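August 4, 2022

OK, it is budding season and I have been waiting ELEVEN MONTHS to talk about this again, so here comes a thread about summer apple budding, old trees, and why my kitchen is full of sticks.

First, the very quick version for anyone new. You take one bud from a tree you like, slip it under the bark of a young rootstock, wrap it up and leave it alone. Next year that bud grows into a whole tree of the kind you like. One bud! I've done it for years and it still feels like getting away with something.

Most people know about grafting in late winter, when everything is asleep. Budding is the summer cousin. The sap is moving, the bark peels back easily, and you need so little wood. One shoot the length of your forearm can give you 8 good buds.

The reason I'm extra excited this year is Skukine. That's the old orchard up the hill from Desturthorpe, the one with the fallen gate. There are 94 apple trees still standing up there and most of them have lost their names.

Kittipong Thongdee has been mapping them since spring for our swap group, Budwood. He gives every tree a tag and then goes back for blossom, then leaves, then fruit. He sent me the map in July and I printed it out and put it on the fridge like a kid's drawing.

My favorite is tree 31. Big, lopsided, hollow enough on one side to hide a lunch in. The apples are ripe stupidly early, yellow with a bit of a pink cheek, and they taste like pear for the first three bites and then very much like apple.

We have been going through the old Perić nursery catalog trying to match it. The catalog lists 2,882 kinds of fruit. The descriptions are things like "good, roundish, pleasant." Thank you, Mr. Perić, very helpful.

Anyway, I cut budwood from 31 this morning, this year's growth, about as thick as a pencil. Snip the leaves off right away but keep the little stalks, they make a handle for each bud later. Damp newspaper, plastic bag, in the shade, home.

Getting the rest of my stuff together too. Clear glass for a cold frame, and an organizer box for labels and ties, so they stop living in my coat pockets. 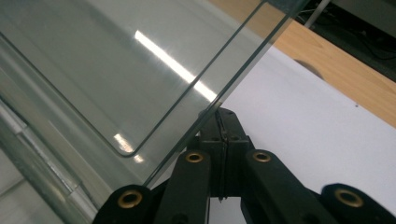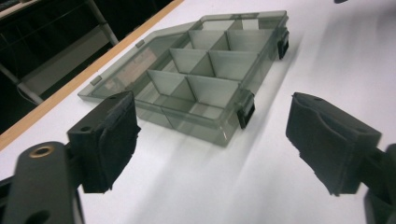

Back to the buds. I do a T cut: one short cut across, one longer cut down, then ease the bark open with the back of the knife. Slice the bud off the stick with a sliver of wood behind it, slide it down into the pocket, trim the top level.

Then wrap it, snug above and below. I use stretchy tape. My grandmother used wet raffia and had better results than I do, so make of that what you will.

Sharp knife, please. Sharper than you think. And cut away from your thumb – I have a scar that says hello every August.

Then you wait two or three weeks and touch the leaf stalk. If it drops off clean, the bud is probably alive. If it's shriveled and hanging on tight, probably not, but you can try again on the other side of the stem while the bark still slips.

Someone asked if seeds would be easier. Easier, yes! But an apple seed grows into its own new thing, and you won't get tree 31 back. It might be delicious. It might be a spitter. I plant a few every year anyway for fun.

If you're near Desturthorpe and have an old tree nobody can name, send me a picture of the fruit cut in half top to bottom, plus a leaf. I can't promise a name but I do promise to get far too excited.

Going out to do the rootstocks now before it gets hot. Will report on the leaf stalks!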